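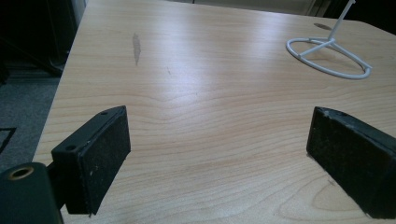

Wavy lines in a pale wooden tabletop. Look for the ones that bend up in the middle!

WHY DOES WOOD HAVE LINES?
by Wanda Wieczorek, for the Tatesau Young Explainers page

Put your hand on a wooden table. Got one? Good. Now look really close. Lines. Some straight, some wiggly, some going round like an egg.

Those lines are called GRAIN. They come from when the wood was a tree.

How the lines get there

A tree gets fatter every year. In spring it grows fast and the new wood is pale. Later in summer it slows down, and that wood is darker and harder. Pale bit, dark bit. One year done. Next year, same again.

Cut straight across a trunk and you see circles. Rings! Count them and you know how old the tree was. (A few sorts of tree live for more than 1000 years. Bring a snack if you're counting one of those.)

But tables aren't usually made from circles. The trunk gets cut the long way, from bottom to top. So now you are seeing the rings from the side, and they turn into lines.

Straight or swirly?

Depends where you cut.

Cut so the knife or saw goes right through the middle of the trunk: mostly straight lines, close together.

Cut nearer the outside: arches. Pointy hills, one inside the other. Sometimes ovals as well, like ripples when you drop a pebble in a pond. Carpenters have a nice name for the arches, they call them cathedrals, after the big pointy windows.

Trees bend and bulge too, so the lines wobble. No two planks come out quite the same.

What is veneer?

Say it "vuh-NEER". A very thin sheet of real wood, glued on top of something cheaper or stronger. Waldemar Żak has a workshop in Skindudport and he let me hold a sheet up to the window. The light came through! I thought it would snap but it bent like card.

Lots of tables have veneer on top. It's still real wood grain you are looking at, just not very much of it. 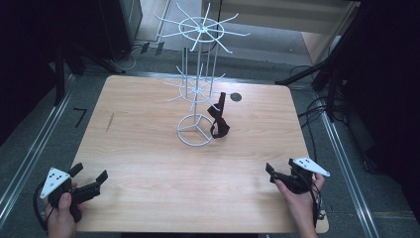

A white wire rack on a light wooden table. Shops hang things on the hooks.

Tables get marked

Wood is softer than it looks. Keys scratch it. Forks dent it. There's a thin dark scratch near the left edge of this table, going across the grain at a slant. Scratches that go across the lines are easy to spot. Ones that go the same way as the lines can hide a bit, becuase your eye thinks they are part of the pattern.

Things to try

You need paper, a wax crayon (peel the wrapper off) and 2 bits of wood. Ask a grown-up which bits are OK to use. Not the posh table.

Lay the paper on the wood. Rub with the side of the crayon, gently. Rough wood works best, an old fence or a plank. Shiny tables are to smooth and you'll mostly get nothing.

Do the other bit. Which one is wigglier?

I did 7 rubbings. The best was a garden bench, it had a knot in it, and a knot is where a branch used to be. The grain goes round it like water round a stone.

Words to know

Grain: the lines in wood
Knot: where a branch grew
Veneer: a thin sheet of wood stuck on top
Plank: a long flat piece cut from a trunk

Next time: why do some doors get stuck in October?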